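Buying a winter coat at last

8 December 2025

I have needed a new winter coat for two years. The old one was a navy wool thing with a torn lining, and I kept telling myself I would get it repaired. The tailor wanted more for a new lining than I had paid for the coat, so in the end I gave up and went shopping.

My list was short. I wanted wool or mostly wool, a length that covers the tops of my legs when I sit on a bus, proper inside pockets and a collar that stands up. Colour did not matter much as long as it was dark.

I started at Tatley, where I bought the last one. Their long coat has gone up to £462 and the wool content has gone down. The shape is still good, but the sleeves were too short on me in one size and the shoulders too wide in the next. I left it.

Boveck had a charcoal one that looked very nice on the hanger. It weighs next to nothing, and I could feel the draught from the shop door through it. Fine for April, perhaps.

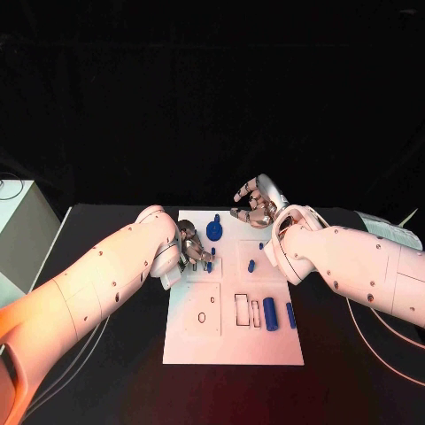
Two robot arms at a white board

I ended up with the Iltorura in dark green. It is a double-breasted coat, heavier than I am used to, with a full lining and 2 inside pockets that close with a button. The outer pockets are set at an angle and are deep enough for gloves and a phone together.

I have worn it for 15 days now, mostly walking to the station and back. It is warm enough with a thin jumper underneath. In a thick jumper it is tight across the upper arms, so if you layer a lot I would go up a size. Rain sits on the surface for a while and then goes in, as with any wool coat, and it took a whole night on the back of a chair to dry.

There are two things I don't like. The buttons were sewn on badly and one came loose in the first week – I have since redone all of them with stronger thread. The green also picks up every bit of pale fluff in the house, so I bought a clothes brush from Bonsu and keep it by the front door.

Returns are free for 31 days if you keep the tags on. I cut mine off the first morning.

The old navy coat is still on its hook. I may use the wool for cushion covers, or it may just stay there until spring.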